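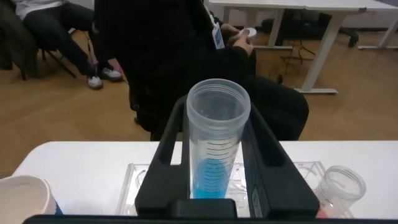 BASTOVWOOD, September 13, 2018 – By Ruben Nijs

We use cookies to improve your visit. By continuing to read you accept our cookie policy.

The public hall in Bastovwood has hosted weddings, a disputed chess final and one very long meeting about parking. This week it is hosting blue liquid.

The liquid belongs to the measuring table at the town's science open house, where visitors are asked to look at a tube with lines printed down the side and say how much is in it. This sounds like something most adults could manage before coffee. By early afternoon the answer sheet suggested otherwise.

"People are very sure of themselves," said Wilma Van Damme, a retired chemistry teacher who planned the table and wrote its rules on the back of a raffle poster. "They look down at it from above, they say a number, and they walk away pleased. I let them get as far as the coat rack."

The trick, for anyone planning to go, is to bend your knees. The surface of a liquid has to be read at eye level, and it curves a little where it meets the wall of the tube, so the reading is taken at the bottom of the curve. Van Damme has explained this to teenagers for most of her working life and sees no reason to go easier on their parents.

The setup is modest. There is a white table, a clear plastic tray with molded compartments, and small cups of the kind that make everything look like a doctor's appointment. The lids are small, round and white, and have already shown a talent for leaving the building. Teun Van Hecke, who is in charge of supplies, ordered 200 of them and would like a few back.

"They go home in pockets," he said. "I don't think anyone means to do it. You hold one while you're listening, and then you're in your car."

The coloring is ordinary food dye in tap water. Van Hecke picked blue after a trial run in June with yellow, which he described as scientifically fine and socially a mistake. A second color, a pinkish red, is used for a mixing exercise that is supposed to produce purple and mostly produces discussion.

The open house was paid for with a town grant of 3,000 euros, a sum that drew some comment at the time from people who had hoped for a new boiler. Organizers say more than 500 visitors have signed the guest book, although one page of it was filled in by the same child.

Not everyone came for the chemistry. Jelle Mulder, 8, was on his fourth turn at the measuring table and had a strong record, having worked out early on that he was already the right height. His grandmother, Bronisława Jasińska, had taken a chair at the back and declined three invitations to try.

"I have measured flour with a teacup all my life," she said. "The cakes were eaten."

Van Damme, told of this, said she had no quarrel with teacups. She did ask whether it was always the same teacup, and was seen a little later heading toward the back row with a tube in her hand. The two were still talking when the coffee ran out.

Visitors who get their reading right receive a sticker. Those who get it wrong also receive a sticker, under a change in policy made shortly before lunch, after a man in a good coat asked to see the tube again, and then again, and then asked who was in charge. He was given a sticker – and, at his request, one for his wife.

The hall stays open for the rest of the week, with the measuring table running until the dye is used up. Entry is free. Children should bring an adult, and adults who have picked up a lid are asked to leave it in the box by the door.

Get Bastovwood news in your inbox. Sign up for our free newsletter.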